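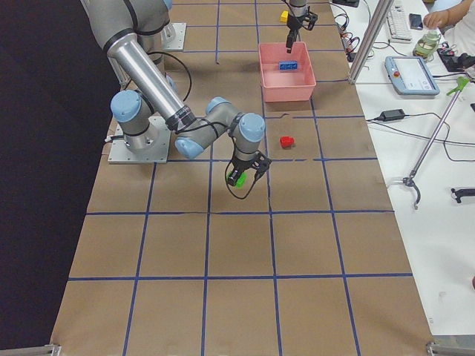

Gripper drops blocks off-center, but only at the far end of the table

Florante Ignacio

Two arms on one table in a shared shop, both with two-finger grippers. The surface is kraft paper with a grid of blue tape, and I teach pick points by cell. Near the first arm's base, placement is fine. Toward the bin the error grows, and in the last row it is 19 mm, always to the same side. Payload is set. TCP was calibrated with the four-point method — twice, same result. Is this a worn wrist joint or a frame problem?

Lacey Kettle

Frame problem. Error that grows with distance and keeps its sign is a rotation between your table frame and the arm's base frame. A bad TCP would give a fixed offset for a fixed tool orientation. At 1000 mm of reach, 19 mm is a little over one degree.

Don't define the plane from the tape. Tape wobbles, and in your photo one short piece near the middle looks offset from its line. Jog a pointed tool to three marks on the table itself, as far apart as the arm can reach, and build the frame from those. Then run the second arm to the same three marks. If the two arms disagree on the distance between marks, look at the TCP again.

Also check the bolts on the base plate. If the plate sits on top of the paper, cut the paper out from under it. Paper compresses and the plate creeps.

trelden17

had this on mine, it was the gripper fingers. swap them

Florante Ignacio

Swapped the fingers first, no change. Retaught the frame from three scribed marks with the pointer — error in the last row is now 2 mm. The paper under the plates is still there. I'll cut it out when the arms come off in June.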